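Ticket 508: Right finger covers part of the bowl in wrist camera view, two-finger gripper, sim
Opened by: Ngozi Etim
Project: Titanham, gripper comparison
Status: open

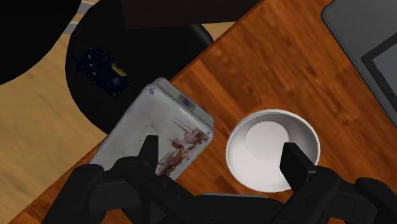
Wrist camera, table scene with bowl and package, fingers open.

19 September 2020

I am comparing two grippers in the simulator, the Drudbridge parallel one and the jointed black one. With the jointed gripper, the right fingertip hides the lower right part of the white bowl, and the left side hides the lower part of the package. My detector finds the bowl in most runs but puts its center too far to the left. With the parallel gripper I do not have this problem.

What I tried:
- Camera field of view from 50 to 90 degrees. The bowl becomes small and the center is still wrong.
- Camera mount moved up by 8 mm. A little better, but the gripper body is still in the view.
- Fingers fully closed before the detection. I stopped this test, it makes each cycle too slow.

Not tried yet: a mask for the gripper pixels. The old mask from July was made for the parallel gripper and does not fit.

Reply from McKinnon:
Please check the camera rotation in the mount file. Is it the same for both grippers?

Reply from Ngozi Etim:
I checked, it is the same value. I attached both mount files. Could you please tell me which script made the July mask? I would like to run it again for the jointed gripper.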